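Boletim da Oficina Aberta de Damdale

Xilogravura em maio: as inscrições já abriram!

Quem passou pela mostra de encerramento do ano passado sabe o que vem por aí. Depois de tantos pedidos, a Oficina Aberta volta a oferecer o curso de xilogravura para iniciantes, agora com duas turmas, prensa revisada e uma parede inteira reservada para os varais de secagem. Estou contente demais com isso, e vou tentar contar tudo sem me atropelar.

O curso começa em maio e fica outra vez nas mãos de Kátia Tavares, que grava desde os dezesseis anos e tem uma paciência que eu invejo. Ela começa pela linha branca, aquela em que a goiva abre a luz dentro do preto, e só mais tarde passa para a linha preta, que exige limpar o fundo todo em volta do traço. Muita gente estranha a ordem. Kátia defende que a mão precisa primeiro perder o medo de cortar, e os resultados da última turma dão razão a ela: saíram dali um galo magnífico, uma série de janelas e um retrato de avó que ficou meses no nosso corredor porque a gente não queria devolver.

São 40 vagas no total, divididas entre manhã e noite. Cada participante recebe uma matriz para estudos e outra, maior, para o trabalho final, além de papel para as primeiras provas. As goivas são da oficina, mas quem tiver as suas pode trazer. O jogo mínimo é uma goiva em U, uma em V e uma faca bem afiada. Com isso já se faz quase tudo!

Uma palavra sobre a madeira, que é o assunto que mais rende conversa por aqui. No curso vamos gravar ao fio, ou seja, em tábua cortada no sentido do tronco, a mesma tradição dos folhetos de cordel. A madeira ao fio tem vontade própria: a goiva corre solta numa direção e arranca lasca na outra, e o veio aparece na impressão se a gente deixar. Há quem lixe até o veio sumir. Eu sou do time que passa uma escova de aço de leve, no sentido das fibras, para ele aparecer ainda mais. Nos céus e nas águas fica uma beleza, e cada tábua dá um céu diferente.

A gravura de topo, feita na madeira cortada de través, fica para o segundo semestre. É outro mundo, de buril, lupa e linhas finíssimas, e Kátia quer montar uma turma pequena só para isso. Se você já gravou antes e tem interesse, deixe o nome na recepção.

A prensa Pruvost, aliás, está uma joia. Passou a última temporada rangendo feito porta velha e agora roda macia, com feltros novos. Mesmo assim, a primeira impressão de todo mundo vai ser na colher de pau, esfregando o verso do papel em círculos, devagar, até o preto começar a transparecer. Dá um trabalho danado no braço, e é o melhor jeito de entender quanta tinta a matriz pede. Tinta de menos deixa o preto falhado; tinta de mais entope os cortes finos, e aí adeus bigode do gato (aconteceu comigo, era um gato ótimo).

Sobre o papel: compramos 228 folhas do Hanach de fibra longa, fino e resistente, que aguenta bem a fricção. Para a edição final, quem preferir um papel mais encorpado pode escolher o Flidgate creme, pago à parte. Ele pede prensa, e vale experimentar os dois com a mesma matriz, porque a diferença no preto é enorme.
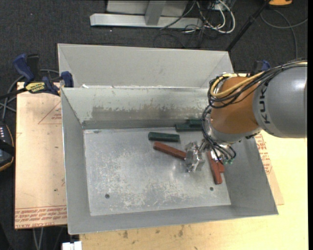 Blocos de madeira, dois deles verde-escuros, numa caixa de chapa metálica.

As aulas terminam com uma troca de gravuras. Cada pessoa imprime uma pequena tiragem, numerada e assinada a lápis, e leva para casa trabalhos dos colegas. Na última troca eu voltei com uma pasta cheia e ainda não decidi o que pendurar primeiro - a parede da sala acabou antes das gravuras. Uma prova de cada matriz fica no arquivo da oficina, que já guarda 2.199 estampas e pode ser consultado por qualquer pessoa, aluna ou não. Peça para ver as gavetas de baixo, onde estão os cartazes antigos de feira.

As inscrições são feitas na recepção ou por telefone, e não é preciso saber desenhar. Traga um avental, uma camiseta velha e duas ou três imagens de que goste: foto de família, recorte de revista, rabisco de guardanapo, qualquer coisa serve de ponto de partida. Até maio!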